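Handout 4: Simulated pick-and-place, notes for the Zellden visit

Read before the visit on Friday. Bring a printed or offline copy, as the demonstration room has no guest network. The visit replaces the normal lecture and lab. Attendance is recorded at the start.

## 1. Purpose of the visit

Zellden keeps a simulation room where manipulation programs are run before they are released to the physical cells. Our group will see one complete task, from the task file to the results log. The demonstration is led by Neema Obura. Erasto Odera handles the scene files and will take questions on rendering and contact settings.

The task is deliberately small: pick up a block, carry it to a dish, release it. You have already covered each part of the motion in Handouts 1 to 3. What is new is the handling of the whole sequence as a single program with one start condition, one end condition and a defined set of failures.

## 2. Schedule

| Part | Content | Minutes |
|---|---|---|
| A | Task file and coordinate frames | 45 |
| B | Live run and replay | 90 |
| C | Questions, log files handed out | 45 |

There is a short break between A and B. Part B is run from the operator's desk with the render shown on the wall display.

## 3. Terms used in the demonstration

**World frame.** Fixed to the floor of the simulated room. All object poses in the task file are given in this frame.

**Base frame.** Fixed to the base of the arm. The transform from world to base is set once per scene and is not changed during a run.

**Tool frame.** Placed midway between the fingertips, with the z axis along the approach direction. Note that this differs from the flange frame. Most of the errors in last year's reports came from mixing the two.

**Pre-grasp pose.** A pose directly above the object, at a clearance set in the task file. The arm must reach this pose with the gripper open.

**Pre-place pose.** The matching pose above the target. The arm reaches it with the gripper closed and the object held.

**Settle time.** The period between release and the final pose reading. Set to 2 seconds in the Zellden files.

## 4. The task file

The file format is called Jorkemel inside the company. It is plain text and can be read without their tools. A file has four blocks:

1. `scene`: room, table, lighting, fixed objects
2. `objects`: movable objects, with mass, friction and starting pose
3. `program`: the ordered list of motion steps
4. `checks`: conditions tested during and after the run

The `scene` block can be swapped without touching the other three. Visual content such as the floor pattern or wall texture has no effect on the contact solver. It does matter for any program that takes its object poses from a camera, and Erasto Odera will show how a scene change shifts the pose estimate while the true pose in the simulator stays fixed.

Mass and friction are declared per object. If a value is missing, the loader fills in a default and writes a warning to the log. Treat that warning as an error in your own work.

## 5. The motion sequence

The program has 8 steps. Steps 1 to 4 cover the pick, and steps 5 to 8 cover the place.

1. Move to the home configuration, gripper open.
2. Joint-space move to the pre-grasp pose.
3. Straight-line descent to the grasp pose.
4. Close the gripper until the force threshold is met.
5. Straight-line lift to the carry height.
6. Joint-space move to the pre-place pose above the dish.
7. Straight-line descent to the release height.
8. Open the gripper, wait for the settle time, retreat.

Steps 3, 5 and 7 are Cartesian moves and are limited to a lower speed than the joint-space moves. The limit is written in the `program` block and applies to the tool frame.

The place phase deserves the most attention. A block held by two opposed fingers is constrained along the closing direction by the fingers themselves. Rotation about the line between the contact patches is resisted only by friction over those patches. If the grasp is well above or below the center of mass, the block can tilt during the lift, and its lower edge then reaches the dish at an angle.

The release height is measured from the dish interior to the underside of the block. A single render is a poor way to judge it. With the pink block between the fingers and the dish directly beneath, the lower part of the block overlaps the dark interior in the view, and the eye reads this as contact. Depth along the viewing direction has to come from the logged poses or from a second viewpoint.
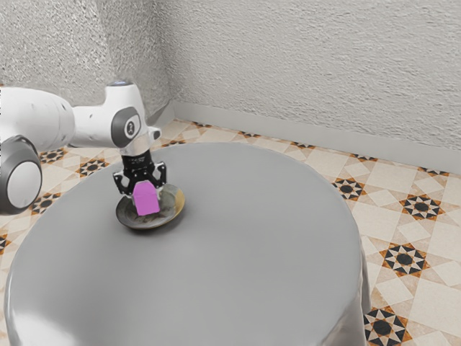 ## 6. Checks and failure codes

The `checks` block is evaluated at every simulation step, apart from the final pose check, which runs once after the settle time.

| Code | Condition | Phase |
|---|---|---|
| F1 | No inverse kinematics solution for a commanded pose | Any |
| F2 | Force threshold not met on closing | Pick |
| F3 | Contact lost between block and either finger | Carry |
| F4 | Unplanned contact between arm and table | Any |
| F5 | Contact between finger and dish rim | Place |
| F6 | Final block position outside the dish | After release |

F3 and F6 are often confused. A block dropped during the carry may still land in the dish. Such a run passes the position check and must still be logged as F3. The software reports only the first code raised in each run, so check the contact history as well as the summary line.

F5 depends on the finger opening. When the gripper opens at the release height, the fingertips move outward toward the rim. The clearance to be checked is therefore the one at full opening, and a pose that is free of contact with the gripper closed may fail as soon as step 8 begins. Two corrections are available: raise the release height, or command a partial opening followed by a vertical retreat. Neema Obura will run both.

## 7. What the simulator leaves out

The company's own guidance lists the following limits for this scene:

- Finger pads are modeled as rigid. Real pads deform and give a larger contact patch.
- Joint friction and gear backlash are not included.
- The gripper closes at constant speed.
- The dish is fixed to the table. On the physical cell it can slide when struck.

The last point affects F5 directly. In simulation, a finger striking the rim gives a sharp rise in contact force. On the physical cell the same event may move the dish and raise no alarm. Programs that show any rim contact are held back from the cell until they have been corrected.

The solver is supplied by Zikard. Its step size is fixed in the demonstration build, and requests to change it during Part B will be declined.

## 8. Preparation

Complete these before you arrive. Answers are not collected, but Part A assumes them.

- Write the transform from the flange frame to the tool frame for a gripper of length *L* mounted with no rotation. Repeat for a mounting rotated 90 degrees about the flange z axis.
- Sketch the height of the tool frame against time for steps 2 to 8. Mark where the gripper changes state.
- For a block of width *w* and a dish of inner radius *r*, derive the largest horizontal placement error that still leaves the whole block inside the rim. Assume the block stays upright. Treat the cases where the block faces are aligned with the error direction and where they are turned by 45 degrees.
- Read the section on contact friction in Pawłowska's course notes, which are on the shared drive.

## 9. Report

Each pair receives the log files from the runs seen in Part B. The report is limited to 2 pages, excluding plots, and must contain:

- a plot of tool height and gripper opening on a common time axis
- the failure code for each run, with the log line that supports it
- one proposed change to the program, stated as an edit to the task file
- a short note on whether the change would still hold with a dish that is free to slide

Give units on all axes and state the frame for every pose. Reports that quote poses without a frame will be returned unmarked. Screenshots may be included but are not accepted as evidence for contact or clearance.

## 10. Practical notes

Sign in at the front desk under the name of the course. Closed shoes are required in the corridor that passes the physical cells, even though the demonstration itself takes place in the simulation room. Photography is allowed at the operator's desk and not in the corridor.

Questions on the task file format go to Erasto Odera during Part C. Questions on the report go to the course office hours.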